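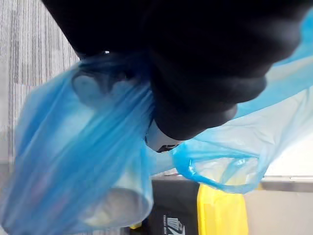 4. Preparing the must for primary fermentation

Read this section through before you crush any fruit. The steps assume that the Gruker fermenter has been assembled and leak-tested as described in Section 3, and that the lid gasket is seated.

Before you begin

You will need the fermenter, the crusher tray, the long paddle, a hydrometer, a thermometer and a packet of red wine yeast. Fruit should be ripe, sound and free of leaves. Thin-skinned black grapes crush easily by hand. Thicker-skinned varieties are better put through the tray twice.

4.1 Crushing and filling

1. Rinse the inside of the fermenter with the sanitizing solution from Section 2. Drain it through the bottom valve and close the valve.

2. Set the crusher tray across the rim. The two notches face the valve.

3. Remove the stems. A few left behind do no harm, but a lot of stem gives a green, bitter taste that does not fade with age.

4. Crush the fruit in small batches and let the juice and skins drop into the fermenter together. Stop at the upper fill line.

Caution: Do not fill past the line. Skins rise during fermentation and will block the airlock – in a warm room this can happen overnight.

5. Stir from the bottom with the paddle until the juice and skins are evenly mixed.

4.2 Taking the first readings

6. Draw a sample through a strainer into the test jar. Float the hydrometer and spin it once to shake off bubbles. Write the gravity in the log at the back of this manual.

7. Check the temperature of the must. It must be below 28 °C before yeast is added. If it is warmer, move the fermenter to a cooler room and test again in the morning.

Note: Grapes picked in September often come in warm from the vineyard. Leave the crates in the shade overnight before crushing.

4.3 Adding the yeast

8. Pour 300 ml of lukewarm water into a clean jug. Sprinkle the yeast on top and leave it for 15 minutes without stirring.

9. Stir gently, then pour the mixture over the surface of the must. Do not mix it in.

10. Fit the lid and turn it clockwise until it clicks. Fill the airlock to the mark with clean water.

4.4 Managing the cap

Once fermentation starts, the skins form a thick layer called the cap. Color and tannin come from contact between this layer and the juice, so it has to be pushed down regularly.

11. Twice a day, open the lid and press the cap under with the flat end of the paddle. Work from the edge toward the middle. Wash the paddle each time.

12. Take a gravity reading daily. Varieties low in acid and high in tannin are usually pressed early, while the juice still tastes slightly sweet. Others can stay on the skins until the reading stops falling.

Warning: Fermenting wine gives off carbon dioxide. Keep a door or window open, and never lean into the vessel to smell or stir. The Joltmont tank is deep enough for gas to collect above the wine even when the lid has been off for a while.

When the reading is steady for two days, go to Section 5, Pressing.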